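Hevby two-arm kit, after one semester in our robotics club

We paid 900 for the Hevby kit with club money, and I've had a whole semester to form opinions. The arms are sturdy, the wrists move smoothly, and the printed manual (71 pages!) is good right up until the wiring chapter, where you're on your own. Our pick-and-place project uses a red chili pepper, and the closed fingers come to a nice narrow tip – great for small stuff.
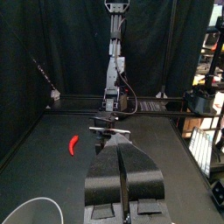
Mahmoudi commented that the cables are the weak spot, and that their team switched to the Clorkar set for the Festasano contest and never looked back.

Fair enough, but I'd still buy Hevby again. Four stars.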